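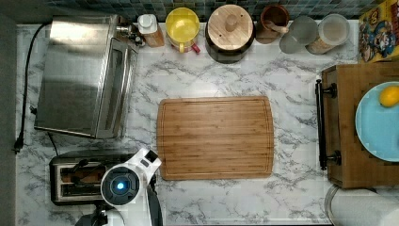
1/ Gripper week at our place, friends! I've got three sets of fingers to get through, one very patient white arm, and a kitchen counter that I've promised to give back by dinner. Settle in, this will be a long one, and I'll try to keep the posts in order this time.

2/ For anyone new: I do the bench testing for Trullo, our little home-arm project, and Theerawat Thongdee writes the controller side. He's two time zones away, so most of our arguments happen over voice messages while I'm holding a lemon.

3/ The contenders. First, the stock fingers that came with the arm, hard plastic, nothing on the tips. Second, the Conora soft pads, which slide on over the stock ones (lovely idea, fiddly to line up). Third, the Flostlow pair, longer and a bit bendy near the end.

4/ I like doing this in a real kitchen. There's a toaster oven, a toaster, a yellow mug with a red handle, jars along the backsplash, a cereal box leaning in the corner, and all of it has its own way of being annoying to pick up. Our old test bench had foam blocks, and everything is good at foam blocks!

5/ The cutting board is home base. Every object has to end up on the bamboo, inside the groove, and be let go without rolling off. I score a grab, a carry and a release separately, 20 tries per object per gripper. Theerawat wanted 40. Theerawat wasn't the one resetting the lemon.

6/ Stock fingers first. Better on the mug than I remembered, as long as they come in at the handle. On the lemon they were hopeless, it just squirts out sideways like a bar of soap. I don't think any amount of tuning will fix that, they simply have nothing to hold on with.

7/ Conora pads next, and oh, the lemon! I got all 20. I may have cheered. They're slower to let go, though, because the pad clings a little, and on the lighter things you can see it tugging as the fingers open. A wooden lid came halfway back up with it and then changed its mind.

8/ Flostlow pair: the best reach of the three by a long way. They get in behind a jar without knocking its neighbour, which matters a lot when everything is lined up against the tile. The trouble is the bend. Anything with weight to it sags, so the arm thinks it's higher than it is.

9/ Fongchan Jaidee asked yesterday whether the sag could be corrected in software. Theerawat says yes, with a small table of offsets by load. I say yes, but somebody has to fill in that table, and I have a strong feeling I know who. (Hi Fongchan, you're welcome to come over. There's toast.)

10/ A word on shiny surfaces. Chrome and brushed steel are both hard going for our depth readings, and the white counter doesn't help much either. I put the grippers through the same spots in the same order so it's at least equally unfair to all of them.

11/ Where I've landed for now: Conora pads for fruit and anything round, Flostlow for the crowded back row, and the stock fingers back in their bag. Theerawat still favours Flostlow for everything. Next up is the paper towel roll, and I'll post the scores once I've typed them up neatly.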